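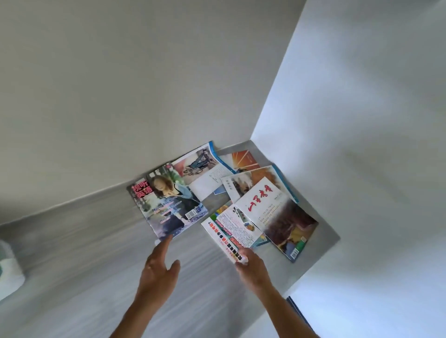 How many old magazines should you keep?
As many as fit on one shelf with a bit of room to spare, so you can pull one out without the rest following it.

I say that as someone who once had 849 of them. I counted in December, with a cold, for want of anything better to do. My friend Laurier Morin came over, looked at the heap and asked which ones I'd opened since I bought them. Eighteen! And I was being generous with a couple.

(Pause. Let them do their own sums.)

So, tonight is magazines, the paper thing most of us are worst at. Books we can manage. Magazines slide about, they're all slightly different sizes, and there's always an article you meant to finish. I'm terrible for language-learning ones, I buy them full of hope and get as far as page 2.

My way of doing a cupboard shelf goes like this. Get the lot into your hands and square it up a bit, big ones at the back. Don't read anything yet. Then into a basket, standing up if they'll stand. A plain white plastic one is fine, and you can put it straight on the floor while you work.

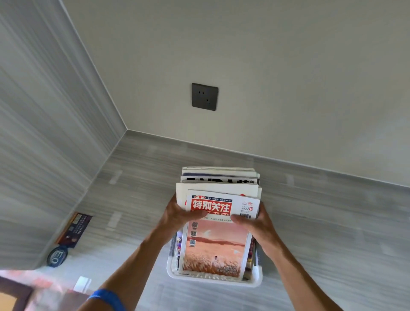 What goes back

Sort from the basket, sitting down, with tea. Anything you can name a reason for goes back on the shelf. Joana Antunes, who ran this evening before me, gave herself until the kettle boiled, which is too strict for me (I like the pictures).

Covers you love can come off and go in a folder. I've got a Plosten one, nothing fancy.

Ask for hands up here: who's got a pile by the bed? Mine too. Skip the next bit if we're past half eight.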